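News What's On Community Notices Contact

Mosanura > Community > Clothing and Mending

Denim wanted for August swap at Bultus Hall

The clothes swap at Bultus Hall in Mosanura returns in August, and this year the organisers are asking for denim in particular. Jeans, jackets, skirts, shirts and dungarees will all be taken, in adult and children's sizes.

Last year's swap took in 739 items, of which 188 were denim. All of the denim had gone by mid-afternoon, while several rails of knitwear were left over and went on to the charity shop in Tronach.
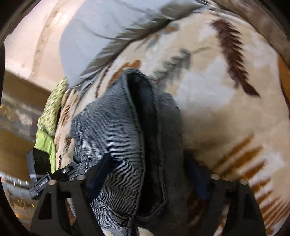
Striped denim on a leaf-print blanket.

Clothes should be washed and dry, with pockets emptied. Small faults such as a missing button or a dropped hem are fine, but please pin a note to the garment saying what needs doing. The mending table will be open all day and has 40 reels of thread in blues and greys. Anything too worn to wear can go in the fabric bin, where it will be cut up for patches.

Each item handed in earns one token, up to a limit of ten per household. Tokens can be spent on the day or kept for the winter swap in Huaranga. Shoes, underwear and bedding cannot be accepted.

Doors open at 10am for drop-off and the rails open at 11am. Entry is free. The side door on the car park has a ramp.

Related items
Huaranga winter swap raises £369
Sewing machine repairs: new drop-off times
Tronach charity shop extends opening hours
Curtain fabric wanted for Bultus Hall stage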